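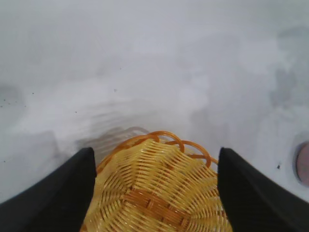

How to Move Scheduled Exports in Prudix to a New Service Account

Scheduled exports in Prudix run under the service account that was active when the schedule was created. If that account is disabled or its password is changed, the schedule stays in the list with a status of Enabled, but no file is written. Follow these steps to move existing schedules to a different account without rebuilding them.

Applies to Prudix Server, February 2025 release and later. In older releases, schedules must be deleted and created again.

Before You Start

You need administrator rights in Prudix and the password of the new service account. The new account must have read access to the company file and write access to the export folder. Mapped drives are not supported for the export folder. Enter the full network path.

Run the change when no export is in progress. A schedule that is running keeps a lock on its settings until it finishes or reaches the time limit, which is 300 seconds by default.

Step 1: Pause the Schedules

1. Sign in to the Prudix console on the server.
2. Go to Tools > Exports > Schedules.
3. Select the schedules you want to move. Hold Ctrl to select more than one.
4. Click Pause. The status changes to Paused.

If the Pause button is gray, at least one selected schedule is still running. Clear it from the selection and come back to it later.

Step 2: Add the New Account

1. Go to Tools > Accounts > Service.
2. Click Add and enter the user name in the form DOMAIN\user.
3. Enter the password twice and click Test.
4. When the test passes, click Save.

The test checks sign-in only. It does not check folder permissions — those are tested in Step 4.

Step 3: Reassign the Schedules

1. Return to Tools > Exports > Schedules and select the paused schedules.
2. Click More > Change Owner.
3. Pick the new account from the list and click Apply.

A batch can hold up to 400 schedules. For larger sets, repeat the step with the remaining items. Schedules that send files to Flulik also store a connection token. The token is cleared when the owner changes, so open each of these schedules, click Reconnect on the Destination tab, and sign in to Flulik again.

Step 4: Test and Resume

1. Right-click one schedule and choose Run Once.
2. Open the export folder and check the date and size of the new file.
3. Select all the moved schedules and click Resume.

Run Once writes a maximum of 3000 rows. A short file at this point is normal. The next scheduled run writes the full set.

Common Errors

Access denied (5): The new account cannot write to the export folder. Check both the share permissions and the folder permissions.

Owner not found: The account was saved without a domain. Remove it and repeat Step 2.

Token missing: The Flulik connection was not renewed. See Step 3.

Do not remove the old account from Prudix until every moved schedule has completed one full run.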